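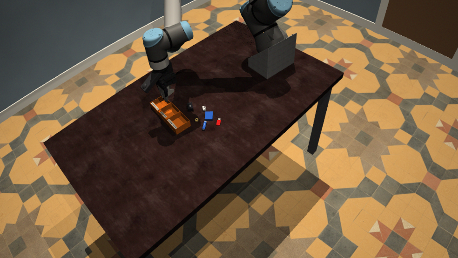 **Sihan Tang:** I would not oil it again before you take off the old wax. Oil cannot go into the wood through wax. It stays on top and becomes sticky.

**yanling_lu:** Thank you, Sihan. I washed my table with warm water and dish soap, and the surface still feels soft under my nail. Is this the wax, or is the finish damaged? The table is 35 years old and came from my aunt.

**hilano89:** I disagree with the stripping. Mineral spirits and a white cotton cloth are enough. Wipe, wait, wipe again. Stripper is too strong for a thin veneer.

**Sihan Tang:** Who said stripper? I wrote "take off the wax." Mineral spirits is also what I use.

**hilano89:** Then I misread, sorry. But I still would not use oil after. On a dining table I prefer a wiping varnish, 3 thin coats.

**balogh_k:** Varnish on a family table is a pity. When it gets a scratch, you must sand the whole top. With oil you repair only the bad place.

**yanling_lu:** We eat there every day and my son puts hot cups everywhere, so maybe varnish is safer for us. I tried the spirits this morning in one corner. The cloth became yellow after 2 wipes.

**Sihan Tang:** Yellow is old wax. Continue until the cloth stays clean, and dry the cloths flat outside before you throw them away.

**yanling_lu:** I will do the other half after lunch.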